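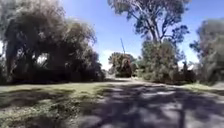 What is the best time of day to go for a walk?

After supper, before you have had a chance to sit down properly, and preferably with someone who is in no hurry to get back.

February
By Erdal Özkan

My father walked every evening of his working life, and most evenings after it, and if you had asked him why he would have looked at you as though you had asked why he took his shoes off at the door. You ate, you wiped your mouth, you went out. In the town where he grew up the whole street did the same, so that by eight o'clock you could hardly move for aunts. When he came to Astside, in a cold year, he kept to it, and my mother and my sister and I trailed along behind him past the shut shops in our good coats, meeting almost no one at all.

I was mortified, of course. I was eleven, and the other boys in my class were at home watching television, which seemed to me the proper thing to be doing. By fifteen I had talked my way out of it altogether with tales of homework, and I didn't take an evening walk again for a very long time.

What brought me back was indigestion, I am sorry to say (there are nobler roads to a habit). I had reached the age where a plate of lamb at nine o'clock will sit with you until two in the morning, and my sister, who has never been short of advice, told me to get up from the table and walk it off like Baba did. So I did. I went as far as the bus shelter, 200 yards from my front door, saw the 119 go by all lit up with three-quarters of its seats empty, and came home again feeling rather foolish and a good deal more comfortable.

The next night I went a bit further. Within a fortnight my wife had started coming too, and we found we were talking about things we never got to indoors: whether to move, what on earth to do about the loft, a falling-out with her cousin that I had heard mentioned many times and never understood. I think it's the side by side of it. Across a table a hard question comes straight at you, but out walking it seems to float along in front of the pair of you, and either one can pick it up or leave it be.

Plenty of places have never lost the habit. In Spain there is the paseo and in Italy the passeggiata, and anyone who has sat outside a café in either country of a summer evening will have watched whole families go up and down the same stretch of street, grandmother included, dressed for it and stopping every few steps to talk. We have tended to think of a walk as something with boots and a flask, a thing you drive to. These walks go nowhere much. You see the same people and the same doorways, and the pleasure of it, I've come to believe, is largely in noticing that the bakery has changed its blind.

Our bakery is Villanueva, on the corner where Astside turns into Stovatach, and it has a good deal to answer for. It stays open late for the people coming home from work, and the smell reaches you long before the window does. My wife and I have a rule that we may only go in on the way back. We keep to the rule fairly well in winter, when the queue is short either way, and rather badly in June.

If you would like to try it yourself, my advice is to keep it small. Leave the washing-up in the sink. Don't change your clothes, beyond a coat and sensible shoes, and don't take anything that measures how far you have been. Go the same way each night until you are bored of it, and then carry on for another week, as it's usually in that week that a neighbour says good evening and you learn her name. In the dark months stick to lit streets. In the light ones you can wander off on to a path, under the trees if you have any nearby, and come home later than you meant to.

Rain is a matter of temperament. My father held that a shower was no excuse and anything heavier was. He carried a black umbrella that turned inside out at the first gust and he went on mending it with fuse wire for years. I have it still, in the hall, and I take it with me sometimes, though it keeps off very little.

He came out with us last spring, on a visit, 2 streets and back with his hand through my arm. He said the pavements had got worse and the trees had got better. Then he wanted to know why there was no one about, and whether they had all been taken ill.

2 comments

Wumik
My nan called this "going to let the dinner down" and we all had to go, dog as well. Haven't thought of it in years. Might ask my lot tonight, I'll report back if any of them look up.

Stovatach Sheila
Lovely piece, but I must stick up for mornings! Half past six, birds going, not a soul wanting anything from you. And the bread at Villanueva is still warm then, Mr Özkan, so you are missing the best of it.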